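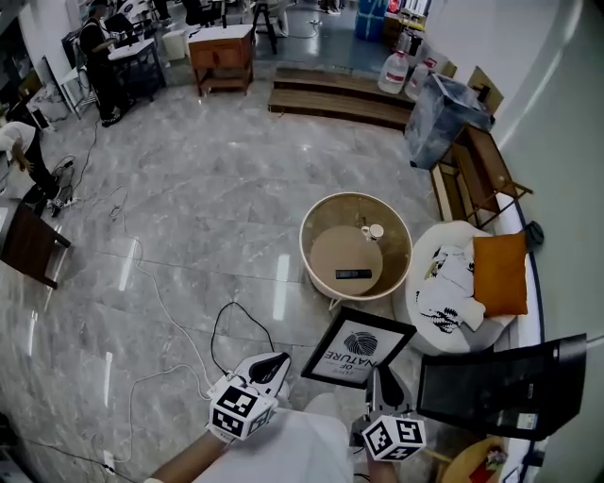
Florian Gautier told me last October that a home has exactly as many pictures as its owner has arguments left in them. He'd just lost one over a print in his hallway, so allow for that. I'm starting with him anyway, as he is the reason I agreed to talk to you about why so few of us ever hang anything up.

(Wait for people to sit. Water is on the left.)

Title of the talk, for those who came in for the other room: "Leaning Against the Wall Since We Moved In."

Hands up if you own a framed picture that is currently on a floor. Keep them up if it has been there more than a year. Keep them up if you have started dusting it. Right. My people.

MY OWN RECORD
I moved into the flat on Herath Street with 13 framed things and a hammer. Two years on, I had hung 2 of them, both in the bathroom, where I felt the stakes were low. The rest stood in the hall with their faces to the wall like a class being punished. Guests assumed I was leaving.

When I finally asked myself what I was waiting for, the answer was a better sofa. I was waiting for a sofa so that I could decide about a picture of a heron.

(Pause. If no one laughs at the heron, move on fast.)

WHY WE STALL
A nail feels permanent. It isn't – it's a hole you could fill with toothpaste, and many tenants have. But we'll paint a whole room a color called Wet Oatmeal on a whim and then lie awake over one nail.

Then there's the question of height. Urs Tanner hangs everything at his own eye level. Urs is six foot five. His wife has lived for years among what she believes to be some very nice frames.

And there's taste. A picture on the floor is still a maybe. Put it on the wall and somebody's aunt gets to ask what it's supposed to be.

THE SHAHNAZ METHOD
Shahnaz Hettiarachchi hung her entire living room in an afternoon. I asked how. She said she gave Janaka the hammer and went out.

I've since refined this a little.

Lay everything on the floor first and shuffle it there. Leave it overnight if you don't have a dog. Mark the middle of the group on the wall in pencil, at a height where the shortest adult in the house isn't looking at frame. Start with the biggest piece. For anything heavy, use a proper wall plug and not the little brass pin that came in the packet, which was designed to hold up a calendar.

If it's crooked, leave it till morning. By then you'll either fix it or defend it.

(Slide: the Flillum catalog page. Don't read it out. Just say "518 dollars for a mount" and let them look.)

ON BUYING MORE
I'm told the cure for an undecorated wall is to buy something new to put on it. Hanari will sell you a set of matching prints, each with one calming word. I have nothing against calm. I do feel that if a wall has to tell you to breathe, you've bought the wrong wall.

The best picture I own came from a church sale in Sternov for less than the bus fare. It's a boat, or a barn. It has been over my desk ever since and I have never once wished it said "Gather."

LAST BIT
Nimal Kodikara is on the door with a box of hooks, one each. He says 70 were packed, so please don't take a handful, Urs. Go home and put up one thing. A bad one will do.

Questions. If anyone asks about plaster, send them to Janaka.

Comments

urs_t: I took two. One was for my wife's side of the hall.

Marguerite: Went home and hung the mirror that had been behind our bedroom door. It's too low. We've decided it's for the cat.

plasterandlath: Toothpaste in an old wall will yellow, please use filler. Otherwise a good evening.

J. Hettiarachchi: For the record I also did the curtains.

Notes posted 3 August 2026 | Contact the organizers | © the speaker | Back to top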